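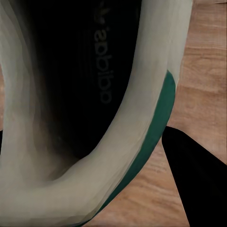 cream low-top, black inside

Shoes off at the door: do you ask guests?

onakaz_50
We moved to Tivodton in September and put down new wood floors, and now I've turned into a shoes-off person. My mother-in-law came over Thursday and walked straight through in her boots. Do I say something?? I grew up in a house where you just knew.

toivonen_fan
Say something! We have a basket of slippers and everybody grabs a pair. My kids' friends think it's the best thing about our place.

gritty_kitchen
Disagree. A floor is for walking on. I'm not asking a 70-something with bad knees to wrestle her laces so my planks stay pretty.

Maarja K
Put a bench by the door, gritty. Knees solved. I got mine at Olenard for 50 bucks and my dad uses it every visit.

gritty_kitchen
He's your dad, he likes you. Try it with a plumber.

onakaz_50
Ha, the plumber wore covers! I bought a box of 100 and they're ugly but they work. My bigger problem is the back way in, everybody comes through from the yard and there's no room for a bench in the hall. 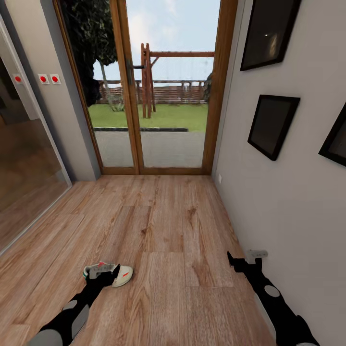
Re: narrow hall, back door

Maarja K
Hooks up high and a flat tray for the shoes, nothing deeper than that. And get a real scraper mat for outside, the Sundska one lasted us more than 500 muddy dog walks.

toivonen_fan
Seconding the tray. Skip the coir mats, they shed like crazy.

gritty_kitchen
Fine, the mat I'll give you. I'm still keeping my boots on.

onakaz_50
Ordering the tray tonight. Still no idea what to say to my mother-in-law.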